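3.2 Usure des revêtements dans les bacs de stockage

La deuxième partie de l'étude concerne les contenants métalliques ouverts, qui sont employés dans beaucoup d'ateliers pour garder des pièces en attente. Les travaux antérieurs ont traité surtout la corrosion en milieu humide. L'abrasion par contact répété a reçu moins d'attention, bien qu'elle précède souvent la corrosion et qu'elle en fixe le point de départ.

Nous avons suivi 17 bacs sur le site de Bidholm et 10 sur le site de Husby. Chaque bac a été examiné avant la mise en service, puis après une série de manipulations qui pouvait atteindre jusqu'à 500 dépôts. L'état de surface a été noté selon l'échelle de Follenov, que nous avons réduite à trois niveaux : revêtement continu, revêtement interrompu, métal apparent. Les zones proches des perçages ont été notées séparément, car l'épaisseur du revêtement y est moins régulière.

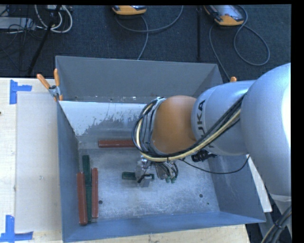 Fig. 3. Bac métallique ouvert contenant des blocs rouge-brun et verts. Le bord inférieur du revêtement blanchâtre, sur le panneau incliné, est irrégulier et laisse voir le métal gris.

Sur les panneaux inclinés, la perte de revêtement commence le plus souvent par le bord inférieur et progresse par petits éclats (Fig. 3). Le fond présente un autre type de dommage — des rayures claires, peu profondes, sans direction dominante. Nous n'avons pas trouvé de relation nette entre la densité de ces rayures et la masse des pièces déposées. Ce résultat s'écarte du modèle de Phan, dans lequel la masse est le paramètre principal. Il est possible que la géométrie des arêtes joue un rôle plus important, mais nos données ne permettent pas de séparer les deux effets.

Les bacs de Husby, repeints en février, ont été exclus de la comparaison présentée dans la section suivante.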